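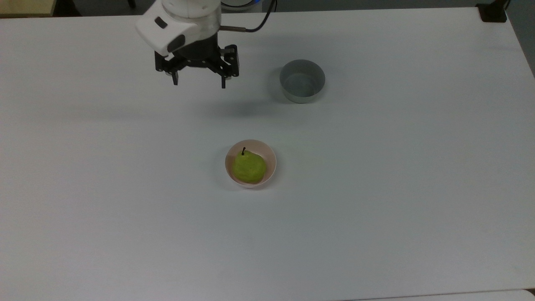

How to prepare your team for a sorting arm

This guide is for shift leads at a packing site which gets its first robot arm. I wrote it after we introduced one at our Makow site, where fruit is moved between bowls and trays before packing. The technical setup is in the supplier manual. I write only about the people side.

Step 1. Write down the task as it is done today

Sit with the person who does the job now and note every movement. Tùng Đặng did this with me in July, and we found 5 small decisions that were in no instruction, for example what to do with a pear that has a soft spot. The arm will not make these decisions for you. Put a name next to each one.

Step 2. Start with one fruit and two bowls

Use a clear table and keep the test small. Let each worker on the shift start and stop the arm by themselves before you add anything. We asked for 100 test moves before going to the next step, and every stop was written in a paper log.

Step 3. Change the job descriptions before the start date

Do not wait with this. At our site the sorter became the operator, with a new pay line and a new training plan. If the title stays the same and the work is different, people feel it quickly — and they are right to ask.

Step 4. Plan the hand-over times

The operator should not watch the arm for a full shift. We change every two hours, and the person who leaves the arm goes to quality check, where hands and eyes are still needed.

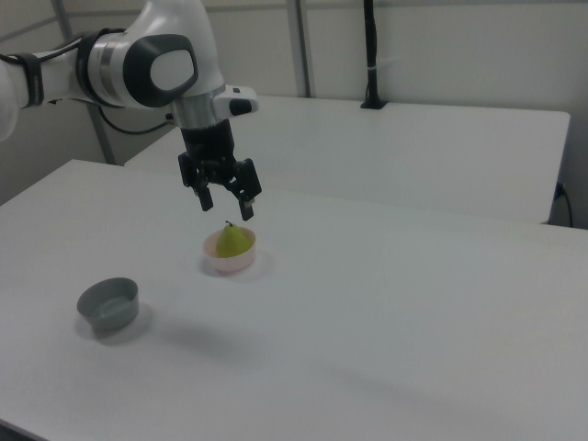
Paraschiva Preda wrote to me that at Benudcombe they tried the two-hour change and went back to one hour, as watching was more tiring for her than sorting ever was. She also asks that the quality check not be given a higher target only because the arm is there.

I agree with both points. Try one hour first, and ask the operators again after 400 moves.

Step 5. Keep the manual skill

Once a month, run the line by hand for one morning. New workers learn the fruit this way, and the shift can continue when the arm is in service.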